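Home Posts Workshop notes About Contact

Wiping down the long table

The meeting table on our floor is three grey-white sections pushed end to end. It seats more people than we usually have, and it gets used for lunch as often as for meetings, so the top picks up coffee rings, pencil and a film of hand grease that only shows under the ceiling lights. I have been trying to settle on one method for it. The kit is a green spray bottle and a grey cloth.

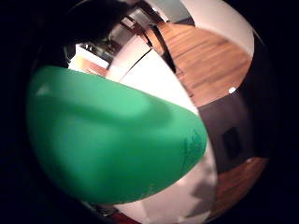
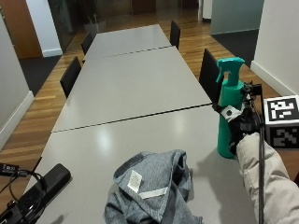
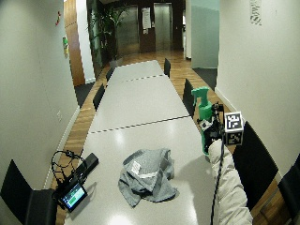 Mansa Akpalu disagrees with me on the first step and has said so twice: the spray should go on the cloth and never on the table, in Mansa's view, as mist drifts onto the chair backs and dries there in spots. I have tried it both ways. Spraying the cloth does keep the chairs clean, but the first pass is too wet and the last is nearly dry, and you end up going back to the bottle four or five times per section. My compromise is to spray the table low, with the nozzle pointed along the length and away from the chairs, and to spray the cloth only for the edges.

Current method, one section at a time:

Start at the far end and work back towards the door you plan to leave by. Dry wipe first to pick up crumbs. Spray, leave it for a slow count of ten, then wipe in straight overlapping strokes across the short side. Circles leave marks on this surface that are easy to see at a low angle. Fold the cloth to a clean face before moving on.

The joins need separate attention. Liquid sprayed straight onto a seam runs down between the sections and brings old grit back up with it about a minute later — I lost a whole afternoon's patience to this before I worked out where the grey lines were coming from. Wipe up to the seam from both sides, then run one damp folded corner along it in a single pull.

On cleaner: I use Grelach concentrate, diluted 1 to 100, which is weaker than the label suggests for hard surfaces. At the label strength it streaks. I also tried the Willosex ready-mixed one and it was fine, but it leaves a smell that was still there at lunch. A 300 mL fill of the dilute mix does the full table twice with a bit left over.

On cloths: fold the care label to the inside. It is stiffer than the rest of the cloth and it drags. The cloths get washed warm with no fabric softener, as softener leaves a coating that smears on the next use. They go on the rack to dry. I was putting them in the dryer until Agyeman pointed out that the hot cycle melts the fibre tips, and I have not had a good argument against that.

Glare is the best inspection tool available. Crouch at one end and look along the top towards the lights, and anything you missed will show as a dull patch.

Still to sort out: the underside of the edge, where people rest their fingers, and whether the cloth should be swapped after the second section or the third. I'll try swapping earlier next Tuesday and see if the last section comes up any different.

Recent posts
Chair glides, felt versus nylon
Getting marker off a painted wall
The Witcombe shelf, part two
Why the mop bucket smells
Labelling spray bottles so the label stays on

This site uses cookies to remember your display settings. By continuing to browse you accept their use.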